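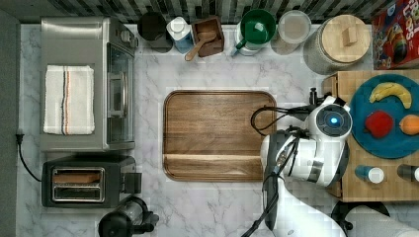 Drimari Kitchen Set -- README

Welcome! Drimari is a collection of 2763 photos of ordinary kitchens, put together by the Henditz home interiors group for people who study how kitchens get furnished and used. We love this stuff, and we hope it shows.

What you get

2763 photos, 809 of them labeled by hand
685 short notes on finishes, handles and storage
10 room types, from galley kitchens to big open ones
One plain text file per room, listing what sits on the counter and what lives in the drawers

Drawers and cabinets

Drawers are my favorite part of the whole set, and they get their own folder (drawers/). Each note records the inside and the front separately, as the two often don't match. Pale wood inside with a darker, warmer brown front and a long black bar handle is a good case: that goes in as two wood tones plus one handle entry. Contents are labeled too, by what they are and then by brand if you can read it, so a bag of Deep River Original Sea Salt chips is "snack, bag, Deep River". Yes, snacks have their own tag!

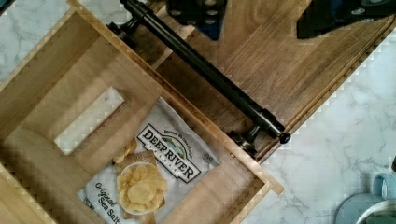
Food labels stop at the package. We don't record weights or ingredients, and a word that is only partly legible gets left out of the text field. "Original Sea Salt" is easy to read and goes in whole; the "NET" at the edge of the bag doesn't.

Metal and stone 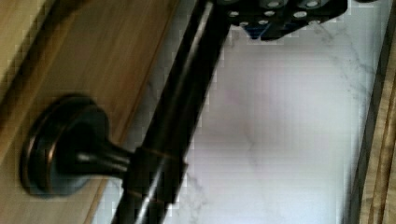

Finish names took us the longest to settle, and we went back and forth with the Gaber list for most of May. In the end we kept "oil-rubbed bronze" as one label for anything dark brown to black with coppery edges, like the round base and collar holding that rod next to the white marble. Bars on wood panels are tagged "bar, mounted" -- no guessing about towels.

Faucets
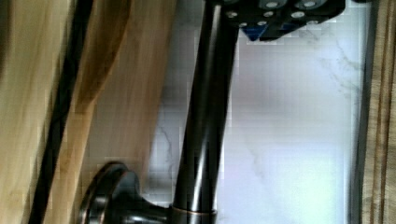
Drimari maintainer, Henditz
Labels and notes

Faucets are tagged by neck, head and finish. A tall, slender neck is "neck, tall", and a head with a grid of small round nozzles is "spray". Small color accents go in the free text field, so please do write down that bit of blue!

Known gaps

Pantries are thin, and so is anything under the sink. The older Drolteo rooms still use "marble" and "white stone" for the same thing; search for both. Fixes are very welcome, one room per request.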